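September, after supper, still light out

I promised myself I would write more in here this fall and then let most of the month go by, so I'm going to sit down with my tea and make up for it. It has been a kitchen day from one end to the other. My back knows it and so do my knees, but I'm in such a good mood that I don't mind very much.

I started before breakfast, which was a mistake, as I had to stop halfway and make toast on top of a pile of things waiting for a home. The plan was to wipe down all the cabinet fronts, go over the walls as far up as I could reach from the step stool, and finally decide what belongs out in the open and what goes away. I used the Endlow soap that Issa Yammine left with me in the spring, a capful to a bucket of warm water, and I went through 4 buckets before lunch. I had no idea I cooked with that much grease! I suppose it goes up with the steam and just settles down to live there.

The color is what I kept coming back to. When I moved in I thought the whole room was plain white and a bit dull, and I had big ideas about painting it yellow, or that soft green my aunt had in her pantry. Now that I've had my nose right up against it for a whole day I find there's cream in it, and gray, and a paler gray that goes nearly white, and they get along with each other better than anything I would have picked out of a paint book. I did call Horgan back in June to ask what a painter would want, and the man said 300 for the walls alone, and I thanked him kindly and have not thought about yellow since. (Well, once or twice.)

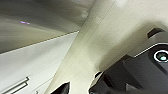 All that cream and gray, and the dark pull down in the corner.

I like the dark pulls more than I used to. I once had a set of brass ones in my basket on the Cesari website, 16 of them, and I went as far as measuring the holes before I lost my nerve. Dark shows the dust, I'll grant that, so I went over each one with an old toothbrush and then a dry rag, and it was very satisfying work, the sort where you can listen to the radio and not miss a word of it. There was a long program on about beekeeping. I now know a good deal about queens.

Lunch was soup, eaten standing up.

In the afternoon I did the shiny things, which I always leave for last and always enjoy. Mother did hers with vinegar and newspaper, and I still do it her way even though the newspaper is harder to come by. You rub and rub and it looks worse, all smeary and gray, and you think you've ruined it, and then you turn the cloth over to the dry side and up comes the shine. I must have spent half an hour on one piece. I caught myself humming. The trouble is that once one thing is bright, everything sitting near it looks sorry for itself, so of course I had to keep going down the line, and by then it was past four and I hadn't so much as thought about supper.

I want to remember how it looked with the late light on it, all silver down one side and nearly black down the other, up against that pale cream. 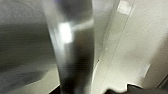
Pao-chu Su thinks I'm wasting my elbows on vinegar, and told me so over the phone tonight: a little baking soda on a damp cloth, go with the grain and never across it, rinse, and be done in the time it takes to boil an egg. She also thinks I should quit putting metal things away damp, and that I keep far too much out on the counter for one person. She's right about the counter. I told her I would try the baking soda next time, and I may, though I'd feel a bit disloyal to Mother.

After we hung up I put 2 more things in the giveaway box, so she can't say I never listen. The Plirkolier catalog went in the recycling too, before I could start turning down corners again.

Still to do: the shelf paper, the inside of the oven (not tomorrow), and the drawer where the string and the birthday candles live. I need to buy more soap. I also owe Issa a jar of something for the last bottle, maybe the plum if it sets.

Tea's gone cold. Off to soak my feet.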